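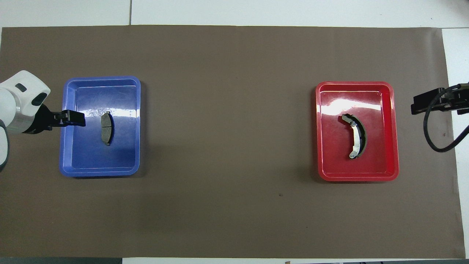
Photo: Jomov workshop, Brodstead

Keeping a two-arm sorting bench happy

I love this little job! Ours gets its once-over every Wednesday, before the first brake parts go in, and it takes 20 minutes if the kettle stays off.

Start with the arms parked and the power isolated. Wipe the gripper fingers with a dry lint-free cloth, right into the corners, as brake dust gets everywhere. Do the trays next, blue for disc pads, red for drum shoes. Warm water and washing-up liquid is plenty (no scourers, they scratch the gloss).

Then the brown sheet. Lift it, sweep underneath, lay it flat again and smooth out any ripples. Pop the trays back on their marks and check them with a steel rule. Ours should sit 287 mm apart, rim to rim.

Follow the cable with your fingers and feel for nicks. Leave a good lazy loop, so the arm can stretch without tugging.

Power up and run 5 slow cycles with the trays empty, hand near the stop button. Lovely to watch! We change the finger pads after 300 hours.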